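Teaching a Key Pickup by Remote Control
Prilora lab notes, 30 September 2022 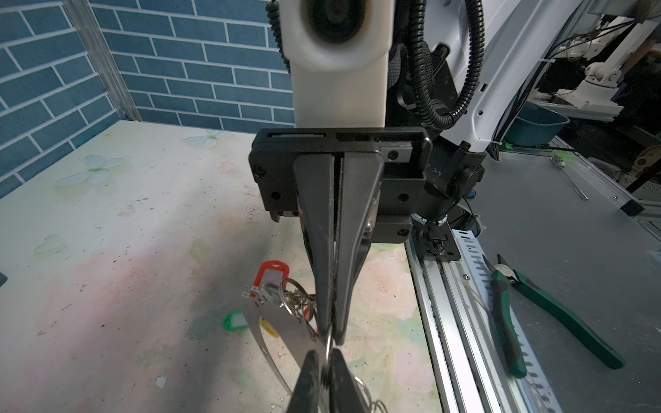 Key rings are a hard first task. Start with the gripper open and the arm parked clear of the table.

1. Zero the leader arm, then the follower. Joint error should read under 3 mm at the fingertips.
2. Start recording before you move. Leave one second of stillness at each end.
3. Come down vertically. Close on the rings, with the tags left free to swing.
4. Lift 100 mm, hold, and lower at the same speed.
5. Save the take, or discard it if you corrected your grip midway.

Move the keys between takes and vary the angle of approach. Our first usable policy needed 86 takes. A further 19 were dropped for jerky wrist motion.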